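Home | About us | Open day | Jobs | Contact

Guides and test visitors wanted for our open day in March

Savlow opens its robot workshop to the public on a Sunday in March, and we are looking for people to help us with it.
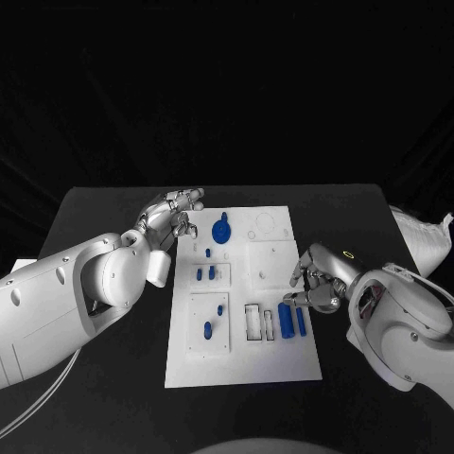
We expect families, school classes with their teachers, and people from the companies nearby. Many of them have never stood close to a robot with two arms and real fingers. They will ask if it is dangerous, if it can hear them, and what it costs. We need friendly persons who like to answer such questions and who also can say "I don't know, let me ask a colleague" without feeling bad.

We have two kinds of places.

Guides (18 places, paid)
You take small groups through the workshop and stay with them during the assembly demonstration, where the robot works with pegs, gears and a board. You explain in simple words what the visitors see. You also keep the children behind the yellow line, kindly but every time. Each tour takes 40 minutes, with a break after every second tour. You do not need to study engineering. In past years we had very good guides who were bakers, nurses and retired teachers. You should be at least 18 years old, speak clear English, and be able to stand for a long time. A second language is welcome.

There is one training evening before the open day. Märta Nordin leads it, and it is paid the same as the day itself. Please apply only if you can come to both.

Test visitors (no experience needed)
Before the doors open for everybody, we want to try the tour with people who do not know us. You come at 8:30 in the morning, walk the full tour, and tell us afterwards what was boring or too fast. Please be strict with us – polite answers do not help so much. Test visitors receive breakfast and a voucher for the Claltine canteen. Children from age 8 may join together with a parent.

How to apply
Write a short email to Veronika Steiner. Tell us which place you want, which languages you speak, and if you have ever explained something to a group (a sports team or a church choir also counts). We do not need a photo or certificates. Guides will be invited to a talk by telephone with Sabine Kasten.

The workshop is on the ground floor and has no steps. The bus from Wostberg stops in front of the gate, but on Sunday it runs only once per hour, so please look at the timetable before you promise us a time. Parking is behind the Kramer building.

Contact: Veronika Steiner, Visitor Office | © Savlow | Back to top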